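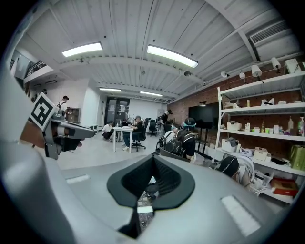
大开间里两个人隔着几张桌子说话,声音明明够响,为什么还是听不清?

多数时候是因为前一个字的余音还没散,后一个字已经到了,辅音被盖住,耳朵只能收到一串元音。

首页 论文 随笔 数据 订阅

最后更新:六月

3 现场与听感:我在几间大开间里做了什么

3.1 先交代一下问题从哪儿来

前面一节把文献里关于混响和语言清晰度的东西过了一遍,写得比较干,这一节我想松一点,因为现场的事情本来就没那么整齐。我做这个题目,起因特别小:有一阵子我每周都要去 Hekgate 开会,会议桌就摆在大开间的一角,没有隔断,一边开会一边有人干活。每次回来翻笔记,人名记错,数字记错,连会议时间都能记错。我一开始怀疑自己耳朵不行了,还真去查了一回听力(没事,好着呢)。后来我换到 Jeltham 开同样的会,同样的人,同样的口音,笔记一下子就干净了。两个地方面积差不多,人数差不多,背景里的响动也差不多,差别到底在哪儿呢?

做建筑声学的同行看到这里大概已经在摇头了:这还用问,混响时间呗。我当时也这么想,量完才发现事情要绕一点。两处在 500 Hz 的混响时间挨得很近,近到我不好意思拿它去解释那两份差得那么远的笔记。于是就有了这篇文章,也有了后面一连串越挖越细的麻烦。

先说清楚“大开间”在本文里指什么。我指的是屋顶比较高、中间基本没有到顶的隔墙、地面上同时有人坐着也有人走动的那种工作空间,可以是改造过的厂房,也可以是仓库里划出来的一片办公区。写字楼里吊了矿棉板的开放办公室不算,那种地方已经有很多人研究过,吸声吊顶一铺,问题换成了另一种问题:太安静,隔壁打电话每个字都听得见。我关心的是还没走到那一步的房子,屋顶硬,地面也硬,墙面东一块西一块,什么都有。

3.2 场地

一共 7 处,都是熟人介绍或者我自己厚着脸皮去敲门敲来的。Hekgate 和 Jeltham 是主要的两处,下文的听感测试都在这 2 处做;Seixas 是后来补的,只做了脉冲响应,没做听感;剩下几处量得比较粗,只用来看看趋势对不对,我在附表里标成了灰色,各位看的时候请手下留情。

选场地的时候我给自己定了几条规矩,后来破了一条。规矩是:屋顶不能有吊顶;测量期间场地照常使用;同一处要能去两回以上。破的是最后一条,有一处去了一回之后租约到期,人搬走了,第二回就没有了。那一处的数据我犹豫过要不要删,最后留着,在图里用空心点表示。

照常使用这一条值得多说两句。标准做法是把人请出去,关上门,安安静静地量。这样量出来的混响时间干净、可重复,审稿人喜欢。可是没有人会在一间没人的屋子里听不清同事说话呀!人本身吸声,人带来的外套、背包、椅垫也吸声,人走来走去还会挡住直达声。我想知道的就是有人的时候那个样子,所以宁可数据毛一点。代价是每个测点要多录好几遍,再把有人咳嗽、有人拖椅子的那几段挑出去。挑录音这个活儿我干了很久,到后来听见椅子腿刮地就条件反射想按删除键。

3.3 屋顶

讨论大开间的声场,绕不开屋顶。面积最大的一整块反射面就在头顶上,中间通常没有什么东西挡着,声音上去再下来,路程比直达声长出一截,到耳朵的时候刚好不早不晚。来得早的反射声是帮忙的,耳朵会把它和直达声并在一起,听着更响、更饱满;来得晚的就添乱了。屋顶偏偏容易落在中间那个尴尬的位置,高一点、低一点,结果能差不少。

平的硬屋顶比较好算,镜像一翻就出来了。波纹的就麻烦一些。低频的波长比波纹大得多,在它眼里这就是一块平板,该怎么弹还怎么弹;频率往上走,波长和波纹的间距接近了,反射就开始往旁边散,散的方向还和波纹的走向有关。沿着波纹坐和横着波纹坐,理论上听到的东西就不一样。我第一次在脉冲响应里看到这个方向性的时候高兴坏了,以为找到了笔记差异的答案。(没有,后面会讲到。)

梁和管道也要算进来。图 2 里的就是一处这样的开敞工作空间,白色波纹顶棚,梁和管道都露在外面。梁在这种房子里扮演的角色有点像散射体,声音撞上去会被打碎,碎了之后一部分提前下来,一部分晚一点下来。管道细,对低频几乎没影响,高频能碰上一点。建模的时候我试过把管道全删掉,语言频段的结果变化很小,小到不值得为它多等一个晚上的运算;梁就不能删,删了以后早期反射的样子完全不对。
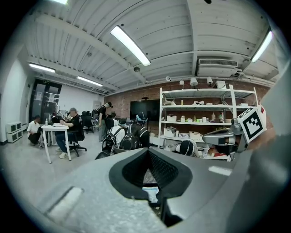 那么梁的间距要不要量得很准?我的经验是走向比间距要紧。间距量偏了一点,散射的强弱稍微变一变,听感上分不出来;走向弄反了,整个模型里哪一排座位好、哪一排座位差就全换了位置。我就弄反过一回,对着一张座位图纳闷了好几天,为什么实测最好的位置在模型里最差,后来才发现导入的时候坐标轴换了个儿。写在这里,给后来的人省几天时间。

再说说材质。同样是白颜色的硬屋顶,背后有没有一层保温、保温和面板贴得紧不紧,对低频的吸收影响很大,而这些从下面根本看不出来。我问过几处的管理方,得到的答复从“应该有吧”到“图纸找不着了”都有。所以本文里屋顶的吸声系数都是反推的:先量混响时间,再把地面、墙面、家具和人这几项按手册里的值扣掉,剩下的全归给屋顶。这个办法当然粗,误差都堆在屋顶头上,它挺冤的。好在我后面的结论主要靠早期反射的时间和方向,对屋顶吸多少不太敏感。

3.4 怎么量的

设备没什么特别。一只全指向性的小音箱,一支测量话筒,一副戴在假人头上的双耳话筒,再加一台旧笔记本。扫频信号放完一遍,停一停,再放一遍。音量上我跟场地方讨价还价了很久:要想压过背景响动,信号得够强,可是场地照常使用,信号太强人家要赶我走的。最后定下来的做法是让信号比背景高出 20 dB,在 500 Hz 这个频带上核对,达不到就多平均几遍。低频有时候实在达不到,附表里我用星号标出来了,读数只供参考。

放扫频信号这件事,在有人上班的地方做,社交上的压力远远大于技术上的压力。那种从低到高一路滑上去的声音,第一遍大家觉得新鲜,会抬头笑一下;第二遍还行;再往后就没有人笑了。我后来学乖了,提前在门口贴一张纸,写明几点到几点会响,中间隔多久,还带了一大盒点心。点心有没有降低背景噪声我没有数据,但是大家嘴里有东西的时候说话确实少一些。

测点的布置按“说话人和听话人”成对来。说话人的位置固定在会议桌的一头,听话人的位置从近到远排开,近的就是桌子对面,远的到了过道另一边。高度统一取坐着时耳朵的高度。我一开始还做了站着的高度,后来发现站着的人会自己往前凑,凑到听得清为止,这么一来位置就不是我能定的了,于是放弃。

每一对测点我算了这么些东西:混响时间、早期衰减、清晰度指标,还有语言传输指数。算法都是现成的,不重复写公式了,前一节有。唯一一处我自己动了手脚的地方,是把早期反射按来的方向又拆了一次,分成从上面来的和从侧面来的。拆法用的是双耳录音的两耳时间差加上几何模型对照,不算精密,够用。

3.5 听感测试

光有指标不行,得有人听。在 Hekgate 和 Jeltham,我请在那里上班的人来当听众,午饭以后做,因为那时候大家脾气最好。念的是没有上下文的短句,句子在语法上通顺、意思上胡扯,比如“蓝色的梯子买走了星期”,这样听众没办法靠猜。听完写下来,对一个字算一个字。

没有上下文的句子有一个副作用,就是太好笑了。头几句大家都憋着,到某一句总有一个人绷不住,然后整桌都完了,那一轮只好作废。我把特别好笑的几句换掉以后情况好了一些。换句子会不会改变难度呢?我查了换前换后的辅音分布,差别不大,可是要说完全没有影响我也不敢打包票。

还有一件事我做之前没想到:在本单位做测试,听众对说话人太熟。念句子的如果是他们天天听的同事,得分就高,换成我来念,得分马上往下掉。熟悉的嗓音可以补回来不少丢掉的信息,这个在电话语音的研究里早有人讲过,我只是没料到在面对面的房间里也这么明显。为了公平,后来两处都改成放录音,用同一个陌生的嗓音,从那只小音箱里出来。代价是音箱没有嘴唇可看,得分比真人说话整体低一截。真人在场的时候,看口型帮了多大的忙,这篇文章就回答不了了。

3.6 结果,以及我猜错的地方

先说混响时间。两处在语言频段挨得很近,前面已经提过。早期衰减也挨得近,Jeltham 稍短一点,短得不足以解释什么。语言传输指数倒是分开了,近处的测点两地一样好,从桌子对面往外走,Hekgate 掉得快,Jeltham 掉得慢。听感得分跟着这个指数走,走得还挺规矩,这一点让我松了一口气,说明起码没有哪里量得太离谱。

接下来就是为什么掉得快。我的第一个猜想是波纹走向。Hekgate 的会议桌长边正好横着波纹放,Jeltham 是顺着放的,多漂亮的对照!我兴冲冲地去请人把 Hekgate 的桌子转了个方向(感谢大家帮忙抬桌子),重新量了一遍。结果有变化,方向也对,可是变化的幅度只够解释差距里的一小块。剩下的一大块还在那儿,纹丝不动。

第二个猜想是背景噪声的成分。总声级差不多不等于成分差不多。Hekgate 的背景里有一股持续的中频嗡嗡声,来自通风机组,趁机组停机检修的那个 Monday 我赶过去又量了一遍,得分上去了一些,又解释掉一块。到这里差距已经缩到一半左右,我还是不甘心。

第三个,也是最后解释掉最多的那个,是侧面。Jeltham 的会议桌靠着一面摆满书架和杂物的墙,Hekgate 的桌子另一侧是一条宽过道,过道对面才有墙,光秃秃的。把早期反射按方向拆开以后看得很清楚:从上面来的部分,两处几乎一样;从侧面来的部分,Jeltham 来得早、来得碎,Hekgate 来得晚、来得整,像一记迟到的巴掌。我此前一直仰着头看屋顶,结果要紧的东西在齐肩高的地方。

要不要因此说屋顶不重要?我不会这么说。在 Seixas 补量的那一回,桌子放在场地正中间,四面都离得远,侧面几乎没有什么早期反射,这时候屋顶就成了唯一能指望的反射面,它来得早还是晚,直接决定了远处的座位能不能用。所以更稳妥的说法是看桌子摆在哪儿:靠边的时候看墙,居中的时候看顶。那几处灰色的场地大体符合这个规律,有一处不符合,我还没想明白,那里的屋顶是两坡的,声音可能在坡脊下面聚了一下。

3.7 加一点东西试试

既然知道了是侧面的问题,总要动手试一试。Ivometti 是一种可以挂在架子上的吸声毡,一卷一卷地卖,我托人买了几卷,挂在 Hekgate 过道对面那面光墙前面。挂的高度从坐着的肩膀到站着的头顶,再往上没有挂,因为我够不着,也因为模型告诉我再往上用处不大。

量下来,混响时间几乎没动。房子那么大,挂几卷毡子上去,总吸声量里连个零头都算不上。可是远处座位的语言传输指数动了,听感得分也跟着动了,从明显落后追到和 Jeltham 只差一点点。如果只看混响时间这一个数,这几卷毡子就会被判成白花钱,而坐在那里开会的人是真的觉得好了一些。有一位听众的原话是“今天大家口齿都挺清楚嘛”,他不知道墙上挂了东西,进门的时候根本没往那边看。

我还试过反过来做:不吸,改成打散。借了几只装满杂物的书架推到过道对面,模仿 Jeltham 那面乱糟糟的墙。效果也有,比毡子差一些,胜在不花钱,还能放东西。书架必须装满,空书架几乎没有用,这一条我专门比过。装什么倒无所谓,文件盒、旧杂志、成捆的布料都行,高低错落着放比齐刷刷地放好一点点,不过这一点差别已经落在重复测量的误差里,我不坚持。

把毡子挂到桌子背后的方案也试过,结果不好。说话人背后的墙很近,那里的反射来得特别早,本来是帮忙的,吸掉以后远处的声音反而轻了。有人会问,那全挂上呢?全挂上我没试,毡子不够。模型里试过,中间那几排座位变好,最远的变差,因为到了那么远的地方,清楚归清楚,声音实在太小,已经被背景盖过去了。

3.8 几处我自己也不太满意的地方

听众人数少,而且都是愿意来的人。愿意在午饭以后坐下来听胡话句子的人,耐心可能本来就比较好,听得也更专心。真正开会的时候,走神的人占多少,走神的时候清晰度还起不起作用,这些都没有进到数据里。

听众的年龄我没有问,现在想想应该问的。年纪大一点的耳朵对晚到的反射更敏感,这个有很多研究支持,如果两处听众的年龄构成不一样,得分的差别里就混进了这一项。我只能说凭印象两边差不多,而凭印象正是我在前一节批评过别人的做法。

门的开关也没有控制。大开间的门一开,等于在墙上开了一大块全吸声的面,低频尤其明显。Jeltham 的大门夏天常开着,我去的那几回有开有关,记录本上只有一半写了门的状态。后来学会了,每录一遍先念一句“门开着”或者“门关着”录进去,省得回来翻本子。强烈推荐这个办法,录音自己就带着说明,怎么都丢不了。

还有家具。两回测量之间,家具总是会变的,椅子多了几把,柜子挪了半米,有一回整张会议桌换了一张新的,桌面比旧的亮得多、硬得多。桌面反射是所有反射里来得最早的,对桌子对面的人影响很直接,换桌子以后近处的测点确实略有上升。我把换桌前后的数据分开放了,没有合并,表格因此变得很难看,见谅。

下一节讲模型,会把这里提到的几种摆法重新算一遍,再加上现场没条件试的几种,包括把会议桌斜着放。斜放在现场只试过一次,试到一半桌子被借走了,所以那几行数据是空的。

上一节 | 下一节 | 返回目录

分享 20 评论 7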